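We use cookies to improve your visit. By staying on this site you accept our cookie policy. OK

Can a town council member vote on a contract with a relative's company?

Our council in Gonley voted last month to give the road salt contract to Brandes Hauling. One of the members who voted for it has a brother-in-law who owns part of the company. The vote was 5 to 4, so it mattered. The contract is for 204 thousand dollars. Is this legal, and who do I complain to?

clarkov53

It depends on your state, but most have a conflict of interest law that covers close family. Some count in-laws and some stop at spouse, parents and children. Read your state's ethics code first, then the town charter, which may be stricter.
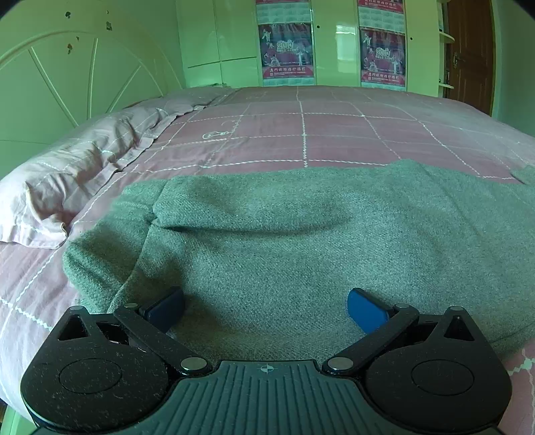

Does the member have to own part of the company to break the rule?

Usually a family member's financial interest is enough, if that relative is on the list in the law. The member is then supposed to state the conflict in the meeting and leave the vote to the others. Get the minutes and see if anything was said – the town clerk has to give you a copy.

roadsidevoter

They all do it. Ours did the same with the Zolier parking lot and nothing happened. Good luck.

zoning_widow

I filed one of these complaints, so I can tell you how it went for me. The form was two pages and had to be notarized. I attached the minutes, the bid sheet and the company's state registration showing the owners.

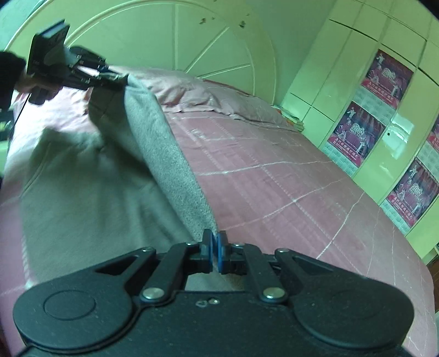
The ethics board wrote back in 15 days to say they had opened a file. After that it was slow. They ended up ordering a new vote without the member taking part, and the contract went to the same company anyway. The member got a letter and no fine.

Check the deadline before you do anything else. Mine was counted from the day of the vote, and I had nine days left when I mailed it.

Get our newsletter! New answers in your inbox every Sunday. Enter your email to sign up.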